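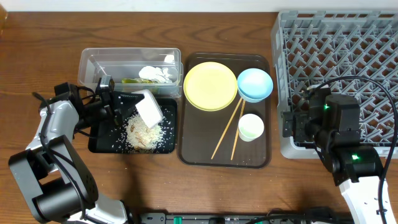
1 min read

Oct 30, 2024

Left arm faulted again on the tip-out. Wrist torque limit, code 378, with the white container tilted over the black tray. The Kenden controller held position and dropped the queue, as it should. The right arm stayed enabled – it should not have. The interlock between the two has been wrong since July.

Védís Stougaard pulled the log. The stop signal went out 200 ms late, 3 times in 10 runs. She suspects the Juhl relay. I suspect our own config.

Both arms locked out tonight. Relay swap first, then repeat at half speed. Rice still to be swept up.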